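# Getting a clean bottle grasp in the Horkel simulator

I've had the Horkel starter kit for three weeks now, and the thing people keep emailing me about is bottles. Blocks are easy! Bottles make the gripper do silly things. So I'm writing up the settings I use, with the wrist view open the whole time.

First, load the tabletop world and open the Grasp panel. Leave the arm in its home pose. If you bought the bundle with the Lorkley object pack, you'll find the bottles under Household, and any of the fat ones will do for practice.

Next, set the approach speed to 30. The default is way too quick for anything round (mine kept shoving the bottle across the table, and I blamed the physics for two whole evenings). Then turn on "slow last step," which is hidden under the little arrow next to the speed slider.

Now bring the gripper down beside the bottle and aim for the lower part of the body. Stop before you close it and check the wrist view. You want the fingertip upright, right up against the side.
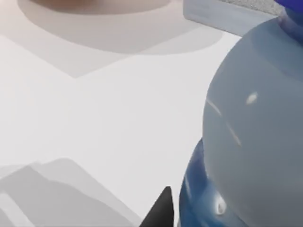 *Wrist view in the simulator: fingertip against the blue lower part of the bottle, ready to check before closing.*

I like to have the bottle big in the view like that, even if the cap gets clipped at the corner. The shadows on the table help too, so keep them switched on unless your laptop is really struggling.

Set the grip force to 19 and hit Close. Lift a little, wait, then lift the rest of the way. If the bottle slides, go back to home and add 3 to the force. Don't jump straight to the top of the range like I did. Loïc Arnaud left me a comment saying he also bumps the solver steps up to 2000, and I tried it: the lift got smoother but everything ran slower. Your call.

Is the kit worth buying? For me, yes, mostly for the Grasp panel. The manual is thin and the save button is in a weird spot. Next up I'll try the same bottle with the Yammine gripper add-on.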